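Forby Washroom Faults: data card

Version 2

Summary

Forby Washroom Faults is a set of 3248 short wrist-camera episodes of a robot arm cleaning toilets, basins and grab rails. Of these, 535 end in a fault stop. We released the set because most cleaning data is filtered down to clean runs, and we needed the bad ones to find out why our arm kept pressing too hard on tank lids.

The fault

In April the arm began to stop partway through the tank pass, always with the same code (FORCE_LATE). The force limit had been reached, but the stop came after the limit instead of at it. On one run the lid shifted and chipped at the back corner. The arm was taken out of service that afternoon.

Two causes were found.

1. Depth on glossy white ceramic dropped out at close range. The planner filled the hole with the wall behind it, so the target sat farther back than the real surface.

2. The force filter from the Gidance controller package had been left at a window of 1000 ms from a bench test. It should have been much shorter. Contact was already hard by the time the filtered value crossed the limit.

Either one alone gave a light bump. Together they gave the chip.

What changed

The filter window is now checked at startup and the arm will not enable if it is out of range. Missing depth is treated as occupied space. Approach speed is reduced near any surface labeled ceramic. Seats with a powered bidet unit are a separate class, and the arm keeps clear of their cables and control panels.

Contents

episodes/ color video and joint states
force/ raw and filtered force, same clock as the video
labels/ fault code, surface class, stop time
splits/ train and test, divided by washroom

Labels were made at Nishimura and checked a second time at Burnent. Where the two disagreed, the episode is marked "unsettled" and left out of the test split.

Known problems

Depth is missing from the earliest episodes. Filtered force from before the fix is kept as recorded, so use the raw channel for training. Mirrors are badly covered. Do not use this set to certify a force limit on hardware that works near people.

Reporting

Open an issue with the episode number and the fault code. Reports and one frame from the tank pass follow. 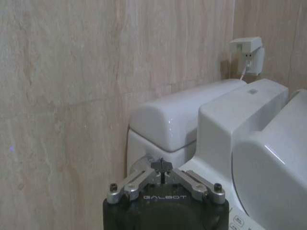 pkdriver: We hit the same late stop on our arm with the filter window set correctly. In our case the force topic was being queued behind the video, so the values were old before they reached the filter. Could you add arrival times to force/ next to the sensor clock? Without them I can't tell whether any of your 535 faults are the same thing.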